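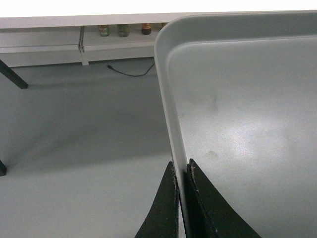

Shop workers wanted: tell us what the machines still can't do

Bralteo is looking for 19 people who stock, clear and wipe down shelves for a living. We test claims made about shop robots, and we doubt most of them. Moving one tray is a fine thing to show at a trade fair. Closing up a store at 9 p.m. is a different job, and we want people who know that job to do the judging.
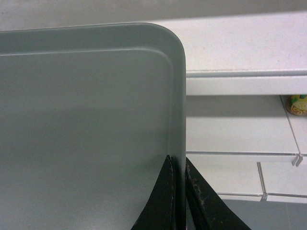 What you will do

You come to our test shop in Mumberg for three evening sessions in April. You do ordinary chores, then watch a machine try the same ones and mark down every place where you would have stepped in. There are 321 chores on our list. We don't expect a machine to finish it.

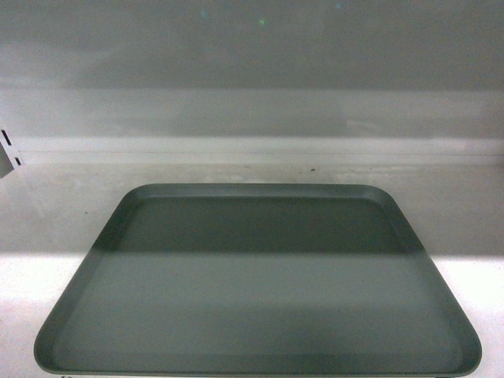
Carrying is the chore the makers like to talk about, and we score it hard. How does it go when the load slides, or a customer is in the way? An empty tray with rounded corners, sitting on a bare stretch of white tabletop, is the easy end of the list – please don't mark it as anything more.

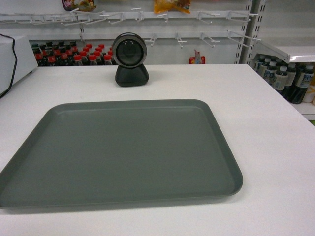 Clendix has written to us that our scoring is unfair, that a slow machine which works all night is still useful, and that sales staff are the wrong judges. We have kept the scoring.

Pay and how to apply

Pay is $230 a session. You need at least a year on a shop floor and no ties to a robot maker. Send a short note on the chore you hate most to the Mahmoud Program desk at Bralteo, 1000 characters at most.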